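# The second arm is the cheap part

When the packing firm Lusico began to plan for robots at its Ranotthorpe site, the first budget had one line in it: two arms with grippers. The number was correct, and it was also the smallest part of what the company paid in the end.

This is a common story among small buyers. The price of a light table-top arm has fallen so much that a manager can almost put it on a company card. What has not fallen is the price of everything near it. Lusico's list grew in the first month to mounting plates, spare fingers, cables, a table which does not shake, and a safety check before any person could work next to the machine.

The plastic bins are a good example. The company bought 51 of them, at a total of £566, after the first ones proved too deep for the gripper to reach the bottom corners. It is not a large sum, but it was in no plan, and the change of bins cost two weeks of testing.

Then there is the question of one arm or two. The supplier in Praddale offered a single arm for £2,587 and a second, bought at the same time, for the same price less a small discount. Many buyers take one first "to see". Lusico decided for two, and I think it was right. Sorting mixed goods with one arm means much waiting, and adding another later means that the table must be measured and tested again.

Still, two arms need more hours of set-up than one. Lusico put £3,082 aside for training its own staff and spent all of it before the summer. The workers had to learn how to place the bins, how to stop the arms and how to show them a new object. 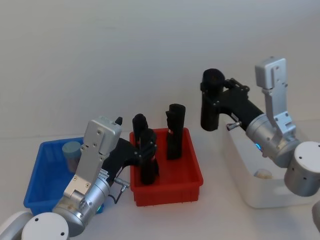
*Sorting at the table: one gripper holds a black object in the red bin, while the other arm is over the white bin.*

My advice to a first buyer is simple. Ask for a price for the full table — arms, bins, fingers, training, one year of repairs — and compare only these totals. The Muñoz workshop, which repairs grippers for several firms in the area, suggests keeping one spare set of fingers for each arm from the first day. Lusico now keeps two.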